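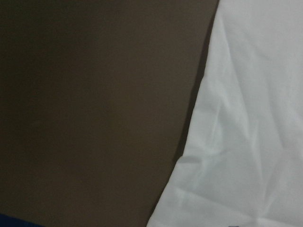
I've had three emails asking why last month's issue didn't congratulate the people of Zimmont on their vote. The short reason is that I don't know what they voted for, and having read the question again this week I suspect a fair few of them don't either.

Readers who skipped the earlier items will want the bones of it. Zimmont is the upland district that Villanueva has governed, with varying degrees of interest, for as long as anyone on either side can remember. It has its own language, a newspaper that comes out when there's money for ink, and a long list of complaints, most of them fair. The schools teach in the wrong tongue. The road to the coast is a disgrace. Money goes down the hill and doesn't come back up. If you wanted to make a case for more self-rule you would hardly need to invent anything.

What was held in December was a "consultation of the registered members", run by the Zimmont Assembly, which is a body the Assembly's own founders set up. Its press notice said 2,000 ballots were returned. Of these 1,018 said yes, 812 said no and 170 were left blank. The headline over here was that Zimmont had chosen independence. A columnist I usually enjoy called it "the clear voice of a people", and a motion was put down in Hirnham asking our government to recognise the result without delay.

Look at those numbers again. Take out the blanks and it's a decent win. Leave them in and the yes side has a majority of 18 ballots over everyone else. Either way it's a vote among people who had joined the Assembly, in a district with a good many more adults than that. I'd expect the members of an independence movement to be keener on independence than their neighbours. When that many of them say no or hand back an empty paper, I want to know why before I start ringing bells.

Then there's the question. I'm working from the English text the Assembly sent out, so allow for clumsy translation:

> Do you agree that Zimmont should take its rightful place among free nations, with full control of its affairs, in continued partnership with its neighbours?

You could vote yes to that and want a new state with a border post at the bottom of the hill. You could vote yes and want what the Assembly itself was asking for only a few years ago, a district parliament inside Villanueva with its own school budget. "Rightful place" tells the voter which answer is the polite one. "Continued partnership" is there for the nervous. I've sat through enough resolutions in draughty halls to recognise wording that was meant to get everybody past the door, and it's no way to found a country. 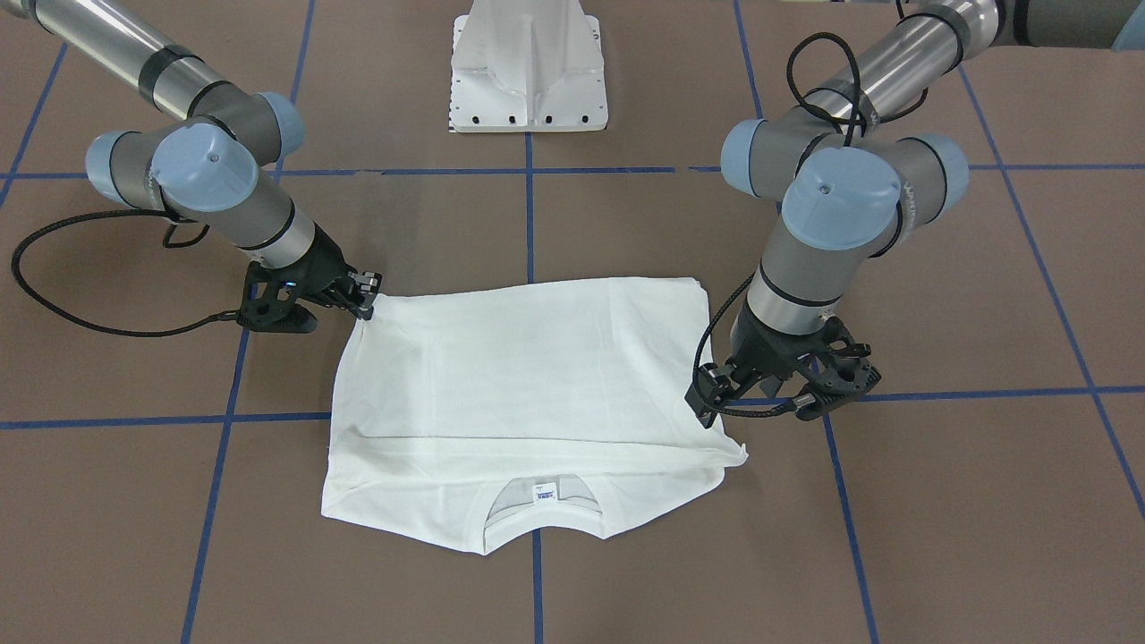
The second thing that bothers me is how quickly the argument moves from "these are decent people with a grievance" to "so we should recognise them". I accept the first half. I've met some of the Assembly's representatives and liked them. They hold open meetings, they publish accounts of a sort, and women sit on their council in numbers that put Villanueva's own chamber to shame. All that makes me wish them well. It doesn't tell me whether recognition would leave them any safer, and on that point the people pushing the Hirnham motion have been remarkably quiet.

Suppose the motion passed, the government took it up and we recognised Zimmont by the summer. Villanueva would protest and call its ambassador home. Would we then help pay for the schools? Would we send anyone if the road were closed and fuel stopped coming up it? I put both questions to the motion's sponsors and got a warm letter about shared values. There was nothing in it that a family in Zimmont could eat or burn. Friends abroad have a habit of cheering loudest at the point where they've no intention of doing anything more, and small peoples have been badly hurt by taking the cheering for a promise.

I'm no softer on Villanueva. Its government called the consultation "a private survey by a club", which was rude and also stupid, as it gave the Assembly the best poster it's ever had. It has refused to hold a proper vote of its own and refused to say what would change its mind. It claims the district is content. A government sure of that could put a plain question to every adult in the place and watch the matter go away. It won't, and I draw the obvious lesson from that. But a bad answer from one side doesn't turn a muddled ballot on the other into a good one, and I seem to be in a minority in thinking you can say both things in the same week.

The observers' report doesn't settle much. Roswitha Wunderlich led the small group that watched the count, and she's been quoted everywhere as calling it "orderly". So she did. Turn to page 2, though, and she says plainly that her group had no sight of the membership roll, and that it couldn't say how papers had reached people in the outlying villages. She doesn't hint at cheating and neither do I. She says she watched a pile of papers being sorted honestly, and that how the pile came to be there was outside her remit. I've yet to see that paragraph quoted by anybody who quotes the other one.

What would I accept? A roll open to every adult living in the district, including those who moved up from the coast and whom the Assembly tends to leave out of its speeches. Two or more real options on the paper, with self-rule inside Villanueva as one of them. Observers there from the day the roll opens. If Zimmont then chose to leave by any fair margin, I'd sign the Hirnham motion myself and write to my MP as well — and I'd expect the letter to mention money.

I said a good part of this at the Dorkham meeting, to a room that mostly disagreed.
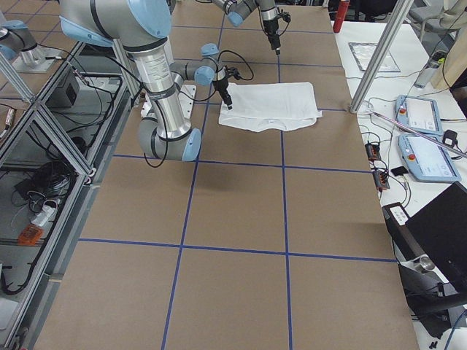 Tanner Chisholm told me I was asking a people with no state to run a better election than most states manage, and that Villanueva would never allow the open roll I want, so my conditions amounted to a polite no. "You've handed the other side a veto and called it fairness," he said. He added that the blanks might just as well be people who wanted stronger wording, and that I'd no business lining them up with the noes.

He's right about the blanks. I can't tell what they meant, and I've been more careful with them here than I was in Dorkham. On the veto I'm less sure. The Assembly could open its own roll tomorrow without asking leave of anyone, and it could write a plainer question the same afternoon. If Villanueva then sent police to stop it, the case for recognition would be a great deal stronger than it is now, and I'd have to say so in print.

The Hirnham motion is due to be debated next month. I've asked for the amended text and will put it in the next issue if it arrives in time. Letters on this are welcome, including the cross ones, but please keep them shorter than the last lot.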